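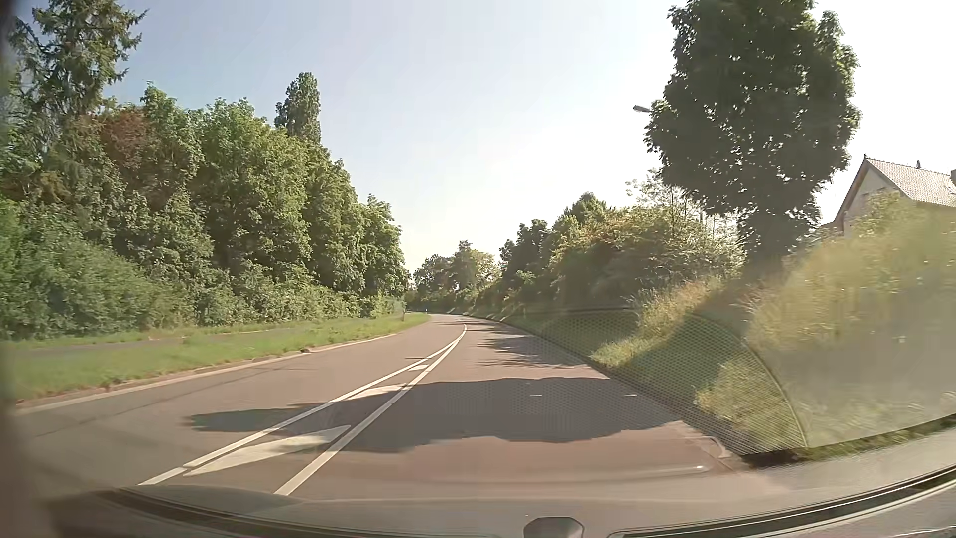
Figure 4. Forward view from the Stoltthorpe route, with hatched marking between the two solid lines and a tree shadow across the pavement.

4.2 Shadows and windshield reflections

The lane estimator described in Section 3 was tested on 3957 images from the Stoltthorpe route. From these we selected 146 images in which a shadow crosses at least one solid line. Figure 4 belongs to this subset. The two white lines come together toward the bend and enclose three hatch bars, and the second bar lies partly in shade. The dashboard grille is also reflected over the lower right of the view, where it covers grass and pavement.

Such images are difficult for two reasons. First, the border of a shadow can give a gradient as strong as the border of the paint, and the baseline detector of Bailly then follows the wrong edge. Second, a reflection keeps its place in the image while the road moves, so a filter over time makes it more stable instead of removing it. We therefore learn a static reflection mask for each vehicle – it is computed once per drive and not updated later.

Hatch bars were annotated as a separate class by Maëlys Pichon and Oğuzhan Uysal. In July we had still treated them as part of the line, and this moved the estimated lane border to the inside of the wedge. With the separate class, the estimator failed on 20 of the selected images, against 179 failures on the whole route. Most of the remaining errors in the subset occur far from the car, near a bend, where the lines are only a few pixels apart. We did not try a higher input resolution.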